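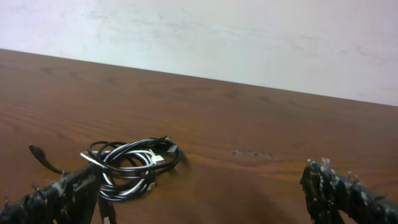
Brown wood grain with a slight sheen against a pale wall.

How to Measure for and Hang Roman Shades (Outside Mount)
Updated 2025-07-09

I love Roman shades. They fold up soft, they make a plain window look dressed, and you can hang one yourself in an afternoon with a drill and a little patience! I did the whole back of our house in June, and by the third window I was having a great time.

These steps are for an outside mount, where the shade sits on the wall or trim above the opening. If you want yours tucked inside the window frame, the measuring is different and you'll want the inside mount page instead.

What you need
Steel tape measure (a cloth one stretches)
Pencil and painter's tape
Level, the longer the better
Drill, bits and a screwdriver
Wall anchors if you won't be hitting a stud
Stepladder

Step 1. Measure the width
Measure the opening from side to side, then add 7 cm on each side. I work in centimeters for this part because the Zomden order form does. My bedroom window is 86 cm across, so the shade came out at 100 cm even. You can go wider if you're fighting early morning sun.

Step 2. Measure the height
Start where the top of the headrail will go and run the tape down to where you want the hem to land. Leave space above the glass for the folded fabric — a raised Roman shade makes a pretty thick stack, and you'll want it clear of your view. Write everything down width first, then height. Swapping them is the classic mistake, and I've made it.

Step 3. Mark the brackets
Hold the headrail up and put a strip of painter's tape on the wall behind it. Mark both ends on the tape. The Flukex brackets I used go in a few inches from each end, and wide shades get one more in the middle. Check the marks with your level before you drill anything. Don't measure down from the ceiling, because ceilings wander.

Step 4. Drill and fasten
Drill pilot holes through the tape, then peel it off. Tap in your anchors, set the brackets and drive the screws until they're snug. Give each bracket a good tug.

Step 5. Hang the shade
Hook the front lip of the headrail over the brackets, then push the back up until it clicks. Lower the shade all the way and run it up and down a few times. Dress the folds by hand while it's raised and leave it up overnight. The pleats look so much better the next day!

Step 6. Put up the cord cleat
If your shade has a cord, screw the cleat to the wall as high as you can comfortably reach and wrap the cord every time. In a home with kids or pets, go cordless. Birkus makes a nice one in linen, and the Teixeira stripe is my favorite for kitchens.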